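Home Economics and Household History
Notes for session four: Keeping Food Before the Refrigerator
Antigoni Stergiou

Welcome back, everyone, and thank you for the lovely stories about your grandmothers' pantries – I read all 22 of them. Last time we talked about salt and smoke. Today we get to the gentler business of sorting and storing, where a family decided what to eat now and what might last past November.

Fruit was kept apart from everything else, and people were fussy about it. A bruised apple went to the kitchen the same day, while the sound ones were laid out so that they didn't touch.

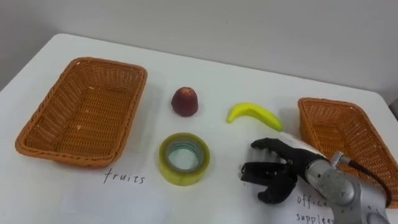
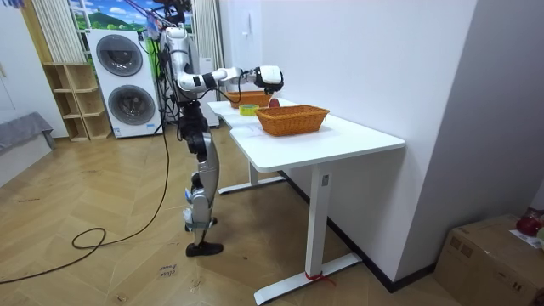

Fruit and a woven basket in the first view, the desk from the side in the second.

Root vegetables wanted the dark, and a box of damp sand if you had one. Onions wanted the opposite, so please don't mix them up on the worksheet!

For next time, read the Cárdenas chapter up to page 84 and bring one storage habit from your own home – Loukia Xenos will collect the sheets at the door.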